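Marikar Residence Hall, Tistville
Gallery: Common Room Clearing Day

Published 5 October 2023

The Residence Life Office is pleased to share this record of the clearing day held in the second-floor common room at Marikar Hall. The day is part of the household waste program that the hall runs with Purnura, the recycling contractor for the Tistville campus. Residents of all 151 rooms were invited to bring down the soft plastics, wrappers and carrier bags that had built up since the start of term.

Soft plastics are not accepted in the blue bins on each landing. They are gathered separately, sorted by hand and sent to the Purnura depot on Hastia Road. The office thanks everyone who gave up part of a morning to take part.

About the day

Sorting was led by Moushumi Jayawardena, Residence Life Coordinator, with the assistance of Naa Addo and Taras Nazarenko of the Hall Council. Material was divided into three groups: snack and confectionery wrappers, carrier bags, and clear film. Items containing food were set aside and placed in general waste. Residents were asked to shake out crumbs before adding anything to the pile and to leave paper labels in place, as the depot removes these itself.

The work took 2 hours. At the close of the session, 6 full sacks were tied, labeled with the hall name and moved to the ground-floor store for collection.

Stijn Schouten of the Facilities Office has asked that residents continue to flatten bags before handing them in. A flattened bag takes up very little room in a sack, and the store at Marikar Hall is small.

Gallery
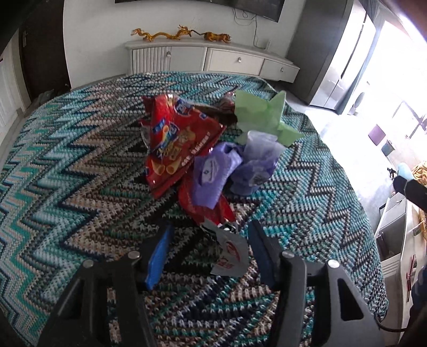
Snack wrappers are the most common item handed in at the hall, followed by carrier bags from the shops on Hastia Road. Both are accepted in any color and may be crumpled or torn, provided they are empty.

Furniture and ornaments in the common room remain in place during sorting. Residents are reminded that the television and the console beneath it are for shared use and should be kept clear of personal belongings.

Next collection

The next clearing day will take place in February. Residents who wish to hand in material before then may leave it with Chathurika Dewan at the front desk during office hours. Please use one closed bag per room and write the room number on the outside.

Batteries, light bulbs and glass cannot be taken at the desk. A separate collection point for these items is located beside the bicycle store.

Residence Life Office, Marikar Hall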